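# Mismatched table setting
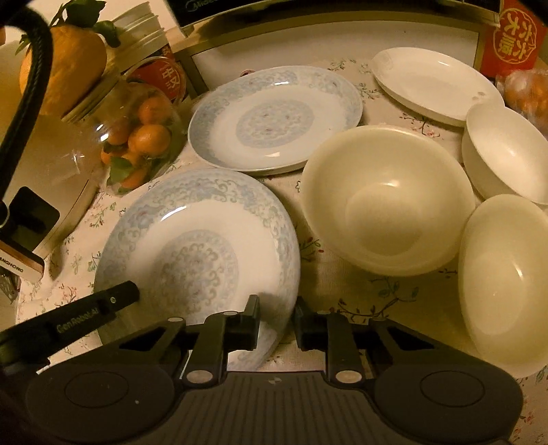 *Plates with pale blue-gray floral borders beside plain white and cream bowls, on a printed tablecloth.*

A **mismatched table setting** (also *mixed service* or, in shops, *collected tableware*) is a group of dishes used together although they were not made or sold as one set. Patterned plates are commonly combined with undecorated bowls in white or cream. The term is loose, and writers disagree on whether it names a style or simply the usual state of a kitchen cupboard after a few years of breakage.

## Origins of the term

Popular accounts often present the mixed table as a recent fashion. The evidence for this is thin. Households have always replaced broken pieces with whatever was at hand, and few kept records of doing so. Mehrangiz Nouri, in her survey *The Imik Cupboards*, listed 2937 pieces of household tableware and found that most homes owned no complete set at all. Her sample came from one town, and the figure is quoted more widely than it deserves.

## Composition

Guides usually recommend a shared element, such as a border color or a common rim shape, to hold the group together. Blue or blue-gray floral borders are a frequent choice, often with a scrollwork medallion in the center of the plate. Plain bowls are said to "rest the eye." Wilmer Bermúdez has questioned this advice, noting that plain bowls are also cheap and easy to find, and that the theory may have followed the purchase.

White and cream are treated as interchangeable in many guides. Side by side, the difference is easy to see, particularly in daylight.

## Tablecloths

A cloth printed with small flowers or twigs is often paired with floral plates. Older manuals warn against pattern on pattern; newer ones encourage it. Neither position rests on much more than taste. Small, widely spaced motifs on a pale ground are the usual compromise.

## Commercial sets

Some sellers offer dishes that are deliberately unmatched. The Trevelon catalog described one such box as "gathered over generations," although every piece in it came from the same factory. Wondano sold a similar box in February for 480, more than its matched service of the same size. Whether a group designed to look accidental belongs under this heading is disputed.

## See also

- Table linen
- Replacement china
- Transfer printing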